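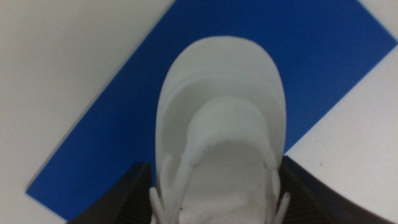

Right, white sneakers. Everyone has a miracle method and I believe hardly any of them. A short thread, mostly complaints.

Laces. Every guide says pull them out and soak them overnight. I've tried the overnight soak and I've tried 30 minutes in a mug with a bit of laundry powder. Couldn't pick the difference.

Whitening paste: the Brarkis one is $14 a tube and smells like a dentist's waiting room. Bicarb and dish soap did the same job on my last pair. The colour came up fine, so what was the $14 for?

Insoles are where I get properly suspicious. "Restores to original white", says the tin. Grey smudges from your heel are in there for good, mate. Mine are still there after 12 goes with a brush.

And you don't need a "shoe care station". You need a flat bit of bench, decent light and something under the shoe so the muck stays off the top. 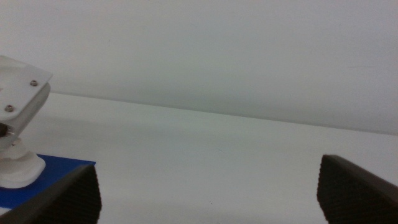

White bench, white wall, blue mat. Shows every speck.

Tharindu Sikder reckons the washing machine is fine on cold. Maybe for canvas. I've seen what it does to glue and I'm not risking a good pair on his say-so.

Same goes for the dryer. Stuff them with plain paper and leave them in the shade. Newspaper ink comes off on a white lining, ask me how I know. 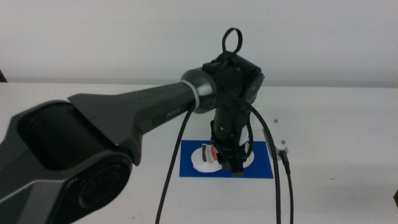 Does it matter what colour mat you use?
Only a bit: white shoes are easier to check against something dark or bright, but any mat that wipes clean will do.

Next up, suede brushes. My expectations are low.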